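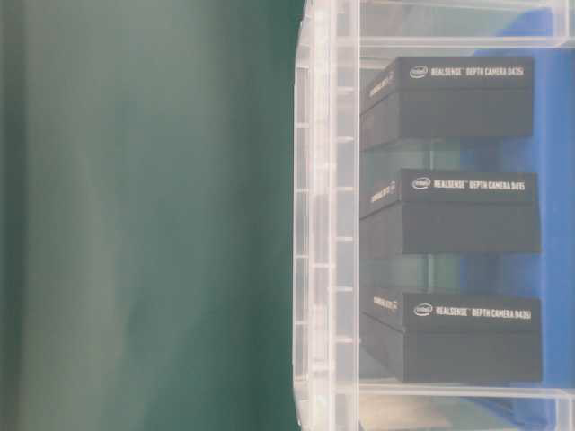

Boxed depth cameras in the clear bin: D435i, D415, D435i.

Hida bench set, open-day recordings

README

Recorded at the Trikamer open day in October, at the picking demo run by Vlastimil Hrubý. Notes and labels by Emília Jireš.

Contents
321 clips, 20 seconds each, fixed camera
labels.csv, one row per clip
stills/, unedited

What was claimed
The handout said the cell handles "mixed retail goods" at 700 picks an hour. I asked for the log and was told it would be sent. It has not been sent. Please don't cite the 700 as a result of this set.

What the clips support
Short runs with an operator standing by. The operator stepped in between runs and the log column for that was left blank on the day, so I filled it in from the video. Treat "success" as "the item left the bin," nothing more.

Known problems
Labels don't separate the D415 boxes from the D435i boxes. Clear plastic washes out some of the print.
Two visitors asked to see soft packaging tried. It was not tried.
Version 2 drops the clips with people talking over the start signal.

Corrections go to Emília. Questions about the robot go to Trikamer.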